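About the Fikbridge Robotics Club

Fikbridge is a student robotics club. Members work in pairs on two-armed table robots and meet twice a week during the school year, with a longer block of sessions in July. Students can join with no background in programming. The first 4 meetings cover safety, moving the arms by hand control, and saving a run so it can be replayed.

Most of our time goes into table tasks. The current one is called Drokurance, and it involves moving toy fish from a tub of water into small buckets.

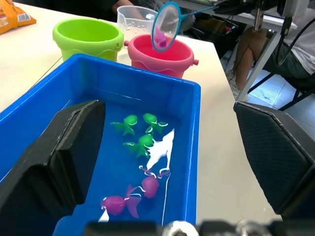
Each pair keeps a log of its runs, good and bad. A pair needs 128 logged runs before it can move from hand control to a trained program. The club as a whole has almost 500 on file for this task. Failed runs stay in the log with a short note on what went wrong.

The two arms share one table, so pairs have to plan which arm goes first and where the other one waits. Tray position is checked at the start of every session.
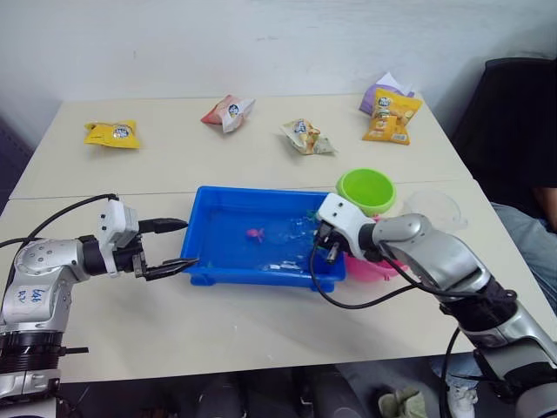

Both arms at the water tray, Drokurance task.

Once a year we enter the Brumadau student meet. Teams get 6 attempts at a set task and may not change their program between attempts. Our members also write up their work for the meet, with one page on the method and one on the results. New members usually help with the write-up in their first year and run the arms in their second.
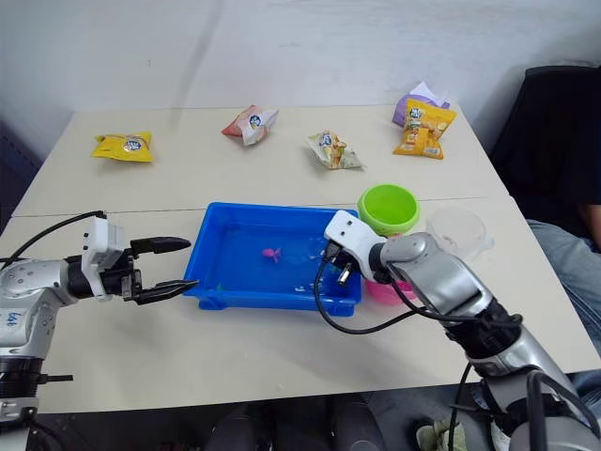
Ugwu wrote to us after last year's meet that the log was the most useful part of the club, and that reading other pairs' failed runs had saved weeks of work on the grip settings.

Membership is open all year. To visit a session, leave a note at the school office or use the contact form on this site.

Page updated Jan 24, 2021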